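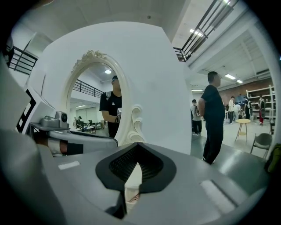 Ritva Jääskeläinen thinks I was too soft on the Jamitz pair when I first wrote about it. Her comment, left under the old post, says the hire price looks fair until you add the straps, the spare markers and the postage back, and that anyone recording for more than a month should buy. I have had the kit for longer now and she is partly right, so this review replaces the earlier one.

What you get for £395 a month is two hand-held grippers, left and right, with a marker cube for each, a shoulder harness, chargers, and a login for the Homthorpe service that turns your recordings into something a robot arm can be trained on. You hold the grippers, do the job yourself, and the software works out where the fingers were. No arm is needed at your end. We used them mostly for picking up and passing small things between the two hands, on a white tabletop, with other people working close by.

Setting up

The booklet is short and mostly clear. Charging takes a couple of hours. Calibration is the slow bit. You turn each cube in front of the head camera until the app is happy, and the app does not say what it is unhappy about. On my first go the left one took 12 minutes and the right one passed straight away. After an update in October both were quicker.

The harness fits over a T-shirt without trouble. Over a thick jumper it rides up. Ľubomír Hubáček has wide shoulders and had to let the straps out to the last hole.

In use

Each gripper weighs some 500 grams. That is fine for short takes, but by mid-afternoon my wrists knew about it, and I would not plan a full day with one person. The trigger is smooth. The fingers close evenly and hold soft things without squashing them more than you mean to. Very thin things are harder. Anything lying flat on a hard table has to be pushed to the edge first, or you scrape at it.

Passing an object from one hand to the other is where the kit does best.
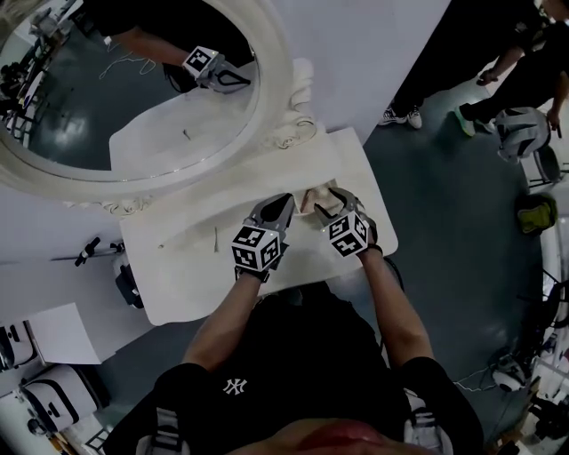 You can bring the two sets of fingers close together and both cubes still track, as long as you keep your forearms from crossing. When they do cross, the app beeps and marks the take, and you decide later whether to keep it. I kept most of mine and Homthorpe accepted them.

Battery life is given as eight hours. I got through a working day with a lunch break and no top-up, so I have no complaint there.

Things I did not like: the cubes pick up fingerprints and need wiping, the carry case has no slot for the chargers, and support only answers by email. The replies were polite and came the next morning.

Compared with the others

The Barbieri set is lighter and its fingers are better on thin objects, but you have to process the recordings yourself. Juston sells something similar as a single hand. If you only need one hand, look at that first.

Hire or buy

For one short project, hire. For anything longer, do the sum Ritva suggests – and ask Homthorpe for the purchase price before you sign, as it is not on their site.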